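4.2 Does the false scare do what critics say it does?

The false scare is the moment when something harmless jumps into view: a cat from a cupboard, a roommate's hand on a shoulder, a bird against a window. The usual account says that it lowers the viewer's guard, so that the real attack a minute or two later hits harder. We found this claim repeated in almost every guide to horror writing we read, and tested in almost none of them.

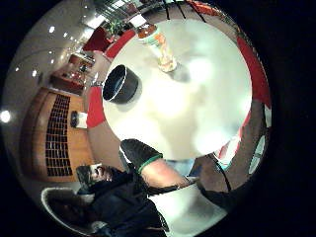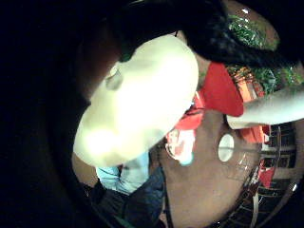

Figure 3. First image: round white café table with red chairs, a black bowl and a glass holding an orange and amber drink. Second image: a bright red, flat piece beside an overexposed white object.

The trouble starts with the word "guard." Writers who use it seem to mean at least two things. One is bodily tension, which can be measured, though badly. The other is expectation, meaning what the viewer thinks will happen next. A false scare could easily lower the first and raise the second. Anyone who has seen a few slasher movies knows that the cat is a warning, and a viewer who knows this may sit up straighter after the cat than before it. The standard account treats this viewer as if he or she did not exist.

The Trileo set, on which most of the stronger claims rest, contains 397 scenes taken from 65 films. We have no quarrel with its size. We do have doubts about how the scenes were picked. Each one was included only if a coder had already marked it as "effective," and the coders were told beforehand what the study was looking for. A false scare followed by a dull attack had little chance of getting in. To then report that false scares in the set tend to come before effective attacks is to report how the set was made.

The Prusura listing is better in this respect, as it takes whole films and marks every sudden noise or movement, good or bad. But it leaves the length of the gap between the two scares up to the coder. In one film we checked, a slammed door and an attack in another house, with a full dinner conversation between them, are logged as a pair. In another, two shocks in the same hallway are logged as unrelated. We asked ourselves whether some rule could explain both choices and did not find one.

Our own screening was small and we do not want to make too much of it. We showed two cuts of the same short thriller to 23 viewers in the upstairs room at the Cornier, one cut with the false scare left in and one with it removed. Viewers were asked to mark the moment that had frightened them most. Those who saw the cut with the false scare chose the false scare itself more often than the attack. This might mean that the device spoils the thing it is supposed to prepare. It might also mean that the film had a weak killer and a very loud cat - we lean toward the second reading, and a repeat with a different film would be needed before leaning any further.

Sound deserves more attention than it has been given. In most of the examples quoted in support of the standard account, the false scare comes with a burst of strings or a metallic crash that nothing on screen could have made. Take that away and what is left is a cat walking out of a cupboard. The Hartono coding sheet has no column for volume at all, so every study built on it has counted the animal and ignored the orchestra. We added a column by hand for the 3 films in our pilot, and the quiet false scares were so few that we could not compare the two kinds.

None of this shows that the device fails. Directors keep using it, and some of them are good at their jobs. But habit would also keep it in use, as would cheapness, and as would the need to put something in the trailer. Until a set of scenes is chosen without regard to how well they work, with the gap and the volume both written down, we see no reason to treat the lowered guard as a finding. Section 4.3 takes up the same problem in the case of the killer who talks too long before acting, where the evidence is thinner still.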